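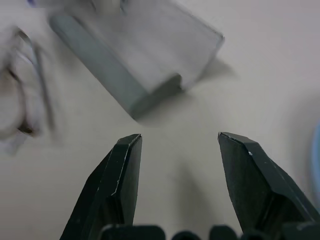
4. Packing the storage box

These steps apply to the Nultano clear storage box, rectangular type. Read section 3 (Cleaning) before first use.

4.1 Place the box on a flat, light-coloured surface. Scratches and grit are easier to find against a pale table.

4.2 Check the rim and all four corners for cracks. Do not use a cracked box. Order a replacement under part number 949.

4.3 Lay one liner sheet in the base. Trim it to leave a gap of 5 mm at each wall.

4.4 Put the heaviest items in first, along the long sides. Soft items go in last.

4.5 Stop filling at the moulded line, 80 mm above the base.

Note: Items standing above the line will prevent the lid from closing.

4.6 Fit the lid at one short end, then press along both long sides until it clicks.

4.7 Write the contents on the label and fix it to a short end.

CAUTION: Do not wash the box above 54 °C. The walls may warp and the lid will no longer fit.

CAUTION: Do not use solvent cleaners or scouring pads on clear plastic.

Note: When boxes are stacked, keep the total height below 300 mm on open shelves. For Fagerlund shelving, see section 6.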